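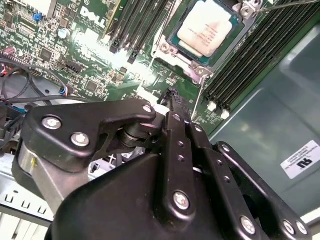
**Grekholm Regional Airport - Ground Systems Department**

# Visit report: baggage and terminal systems at Indby Airport

The department visited Indby in July to review the baggage handling line and the passenger processing systems installed during the terminal extension. Indby handles a traffic mix close to ours: short regional sectors, a morning peak, a smaller evening peak, and a charter program in summer. The visit started at 5 a.m. so that we could follow the first departure bank from check-in opening to pushback.

## Check-in hall

The extension has 13 check-in positions on a single island. All of them are common-use, and airline assignment is changed from the duty desk. A position can be switched between carriers in one step, including the overhead display, the bag tag printer profile and the boarding card stock.

Bag drop is staffed. Indby tested self-service drop and put it on hold, as the share of charter passengers with irregular items was too high in summer. Ski and golf bags go to a separate out-of-gauge belt at the north end. The belt is level with the floor, and we would like the same at Grekholm.

## Baggage line

The line was supplied by Miltis. It consists of a collector belt, one inline screening machine with a manual fallback, and a sorting loop with 5 chutes. Tag reading is by overhead scanner array. Bags that fail to read go to a manual coding station next to chute 1, where an operator has 30 seconds per bag before it recirculates.

Points noted during the morning peak:

- The loop stopped once, on a strap caught at the merge. The stop was cleared from the local panel and did not need the control room.
- The merge window is set wider than the Miltis default. Indby accepts the lower throughput in exchange for fewer jams.
- Chute-full sensors are mounted on the side wall. Ours are on the end stop and trip late.
- Transfer bags enter by a separate ramp belt and are screened again.

Controls are in a room behind the make-up area. The line runs on two controllers in hot standby, and the standby is tested every month by forced switchover outside operating hours. The log is kept on paper as well as in the maintenance system.

## Ramp and stands

Indby has 11 stands, all of them remote or walk-out. Fixed ground power has been installed on the stands nearest the terminal. The cable crocodiles are parked inside a painted box, and ramp crews are required to return them before the stand is released. Tug charging is under a canopy by the cargo gate - the canopy drains toward the service road, and a channel is being cut to correct this.

## Maintenance contract

First-line work is done by airport staff. Second-line work is contracted to Sithole, with a technician on site during the morning peak and on call at other times. Spares for belts, rollers and scanners are held by the airport. Computer hardware is held by the contractor, under a list reviewed each year.

## Follow-up

1. Request the merge settings and chute sensor drawings from Indby.
2. Price a floor-level out-of-gauge belt for Grekholm.
3. Compare the Sithole call-out terms with our present contract before renewal.
4. Return invitation to Indby for the winter season - date open.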